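Prasstead Debt and Budget Data Project
Progress report to the Arroyo Fund, January

Period covered and status

This report covers the second half of the grant. Work on the municipal debt database is on schedule, work on the guarantee records is behind, and spending is under the approved budget line for travel and over it for document fees. The request at the end concerns the document fees only.

Municipal debt database

The database now holds 1,000 borrowing records from the city of Prasstead, the water district and the two school districts that share its tax base. Each record gives the original principal, the balance outstanding, the interest rate, the maturity and the page of the audited statement it was taken from. Leases that run longer than a year are included when the auditor treated them as debt. Where the auditor did not, we list them on a separate sheet and leave them out of the totals.

The first version counted refunding bonds twice in a few years, once under the old issue and once under the new one. The error was in our import script. The affected years have been rerun, and the corrected series replaced the old one on the public page. Anyone who downloaded the earlier file should discard it. A notice to that effect is at the top of the download page and will stay there through the end of the grant.

We have also started to match each issue to the budget line that pays its debt service. Of the first 400 issues checked, 276 match a single line. The rest are paid from two or more funds, or from a transfer that the budget book does not explain. These go into a queue and are worked by hand, oldest first.

Guaranteed debt

Guarantees are the weak part of the project. Prasstead guarantees loans taken out by the Alell transit authority and by the Grisari housing corporation, and neither amount appears in the city's own debt table. The transit authority sent its loan agreements in full. The housing corporation sent a summary with no repayment dates, and our second request is still open.

Until the agreements arrive, we report direct debt and guaranteed debt as two figures and do not add them together. Some readers of the draft asked for a single total. We think a single total would be misleading while half of it rests on a summary sheet, but both figures are shown side by side so that a reader can do the sum.

Public page and outreach

The public page has a chart for each borrower and a plain-language note on what the chart leaves out. The note was rewritten after the first workshop, where several people read "outstanding" as "overdue." The word is now explained the first time it comes up. Thirty-five people came to the second workshop, mostly from neighborhood associations and the local press. Questions were mainly on property tax and on who pays if the transit authority cannot meet its loan payments.

The Spanish version of the page is drafted and waiting for a second reader. The glossary is finished in both languages.

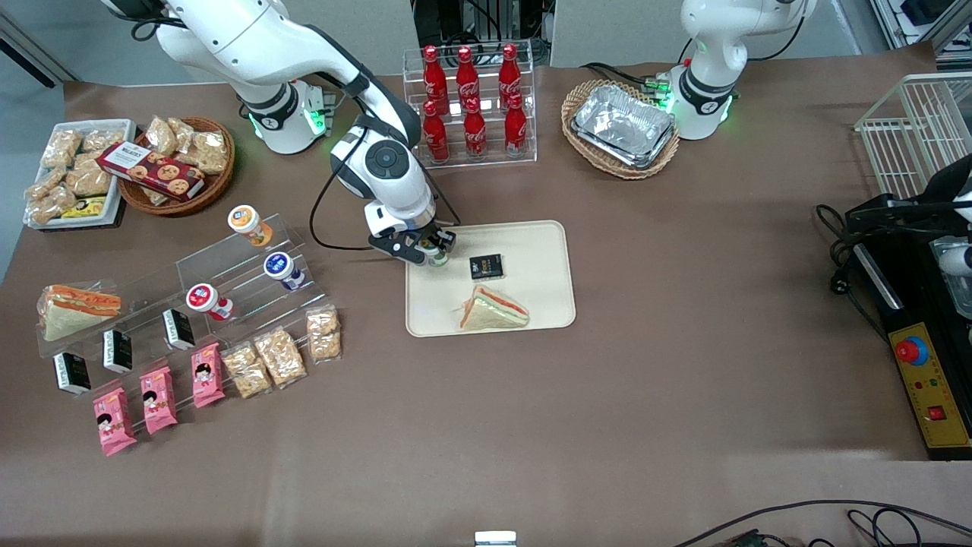
Spending

Staff time is in line with the budget. Travel is well under, as most of the record requests were handled by mail and the county clerk allowed us to scan on site in two visits. Document fees are over. The county raised its per-page charge after our application was approved, and certified copies of the older bond resolutions cost more than plain copies. We used plain copies wherever the resolution number could be confirmed from another source.

No equipment was bought in this period.

Risks

The main risk is the missing loan agreements. If they have not come by the end of next quarter, we will file a formal records request, and the guarantee section will be published with a gap marked in it.

A smaller risk is the city's change of accounting software. The new system groups capital spending differently, and the coming year's figures may not line up with the earlier ones. The finance office has agreed to give us its conversion table once it is final - we have seen a draft, and it covers most of the lines we use.

Request

We ask the Fund to approve moving the unspent travel money to document fees. The total of the grant does not change. A revised budget sheet is attached, along with the list of resolutions still to be copied.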